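Automation of the packing benches at Posmont: second progress report to the Seludier Fund

4 min read

January 2019, by Zubaida Awan 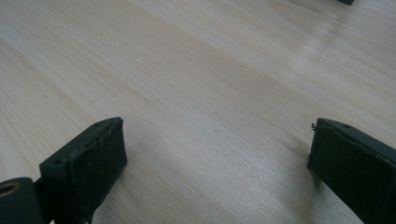
The period covered by this report runs from the start of November to the end of the holiday shutdown. The grant supports two connected pieces of work: the introduction of robotic picking at the packing benches, and a study of how the jobs at those benches change as a result. Both are reported together, as agreed at the last review.

Work completed

Demonstration recording with hand-held grippers began in the second week of November. Packers carry out their normal pick-and-place tasks with the gripper in place of the bare hand, and the recordings are used to train the control software for the arm. By the shutdown we held 2,312 accepted demonstrations, covering cartons, sachets and folded inserts. Glass vials have not been started. They were moved to the next period at the request of Asif Virk, who runs the packing hall, as the vial line was short of cover.

Recordings are checked by Rafia Afridi before they are accepted. The main cause of rejection was the operator changing grip part way through a lift. A smaller group failed on timing, where the fingers began to close before the hand had settled over the item. Rejection fell once the bench guide was rewritten with shorter instructions and the practice period was made compulsory.

The arm supplied by Zaidi was installed in the side bay and passed its guarding inspection. It has run under supervision on cartons only. It does not yet run during production hours, and no output from it has been shipped.

Equipment

The finger pads are the part that needs most attention. They are soft, they are handled all day, and the edges fray. A worn pad changes how an item sits between the fingers, and this shows up later as inconsistent recordings. Lucian Enache has written a check to be done at the start of each shift: inspect both pads, trim loose fibres, replace the pad if the face has lifted, and confirm that the fingers open and close freely. Replacement pads are held at the bench and signed out on the tool sheet.

We also asked Allavia, who supply the pad material, to quote for a moulded version. The quote was higher than the budget line allows. We propose to stay with the present pads until the end of the grant and to record the replacement interval, so that a decision can be made on figures.

Glare on the benches was raised in the first report. The blinds in the side bay have been fitted. The main hall still has uneven light in the afternoon, and recordings made there are tagged so that they can be separated during training if required.

Effects on staff

There are 25 people on the packing benches across all shifts. All have been given the introductory session, and those who wished to record demonstrations have been trained to do so. Recording is voluntary and is paid at the bench lead rate for the hours worked. No posts have been removed in the period, and the site's undertaking on this point stands until the grant ends.

The interviews carried out by Saqib Kiani show three matters that management should act on.

The first is pace. Recording is slower than ordinary packing, and in November the bench targets were not reduced to allow for it. Packers who were not recording made up the difference. Targets are now adjusted on the day, by shift, and complaints on this point have stopped.

The second is strain. The hand-held gripper is heavier than anything previously used at the bench, and several packers reported soreness in the wrist and forearm after long sessions. Sessions are now limited to 2 hours with a change of task afterwards. A counterbalance is being looked at, but it restricts reach across the bench and may not be suitable.

The third is grading. Checking recordings, changing pads and resetting the arm are skilled tasks, and none of them appears in the existing job descriptions. Staff asked in plain terms whether the new work would be recognised. A draft technician grade has been sent to the site manager. It has not been approved, and we regard this as the main risk to the project — more so than any technical item. If trained packers go back to ordinary bench work, the recording programme will have to be staffed from outside.

There was also a good deal of comment on the use of recordings. The recordings are not used to measure individual speed, and operator names are removed before the files leave the site. This had been explained in the introductory session but not in writing. A one-page notice has since been put up in the hall and in the canteen.

Spending

Spending on equipment is within budget. Spending on staff time is over, owing to the practice period, which was not in the original plan. We ask the Fund to approve a transfer from the travel line to cover it. No increase in the total is requested.

Next period

Recording will move to vials once cover is in place. The arm will be run on 100 cartons in succession, with a packer present and each stop logged by cause. That trial will be repeated on sachets if the stops are understood. The second round of interviews will follow the trial and will include the night shift, who were under-represented in the first.

Questions on the spending table should be sent to me, and questions on the interview material to Saqib Kiani.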